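Kekwood Reuse Workshop
Progress report to the Gauthier Fund: second quarter of the grant

Summary

We said we would take in old mobile phones, make them fit to use and hand them to people in Rodthorpe who need one. We are doing that, a little slower than the application promised and a good deal slower than the version we told each other over tea. Spending is on track. The shelving is not, of which more below.

Where we have got to

By the end of June we had taken in 149 phones. Of these, 56 have been wiped, checked, given a case and passed on through the advice centre and the two schools. The rest are in trays marked "waiting", "parts" and "who knows". The third tray is the fullest, and we would like it noted that the label was meant to be temporary.

The donation box at the library has done far better than the one at the leisure centre, which mostly collects swimming goggles. We have moved the leisure centre box nearer the desk. It now collects goggles and the odd charger.

Cases

The application gave cases a single line in the budget. They have since taken up more of our evenings than anything else. A phone that goes out bare tends to come back cracked, so in April we decided that each one would leave in a case, and then found out how many shapes of phone there are in the world.

After trying a few sorts we settled on clear ones from Ivov, bought in a mixed lot for £700. Clear cases have two points in their favour. Whoever gets the phone can still see its colour, which matters more than we expected, particularly to anyone under sixteen. We can also look over the sides at the final check without taking the case off again, a job that has cost us several fingernails.

The check itself is short. We run a thumb down the edge to see that the moulded button covers sit over the real buttons, press each one through the case, and make sure the corners have gone fully home. A blue phone in its clear case shows the side we look at, with three covers of different lengths along it and the thick rounded corner at the bottom end.

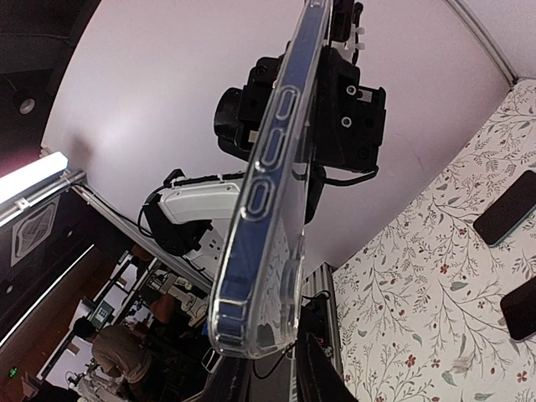
What has not gone well

Ten of the Ivov cases fitted nothing we own. They are handsome things and would suit a phone that, as far as we can tell, was never sold in this country. The supplier has agreed to swap them, in an email so cheerful that we have not yet dared ask when.

Batteries remain the slow part. Most of the "waiting" tray is waiting for one, and the cheap replacements we tried in May went straight back. The better ones cost more, and we have moved money across from the publicity line to cover them. Publicity was going to be a banner. We now have a poster.

The new shelving arrived with the uprights for one unit and the shelves for another. Until that is sorted out the trays live on the long table, and we eat our sandwiches standing up.

Next quarter

We plan to clear the "waiting" tray, open a Thursday-style drop-in at the advice centre once a room is free, and write a one-page sheet on setting up a second-hand phone. The present sheet runs to four pages and has a section on ringtones.

We are not asking for any change to the total. We would like your agreement to the move from publicity to batteries, and can send the revised budget with the receipts whenever it suits you.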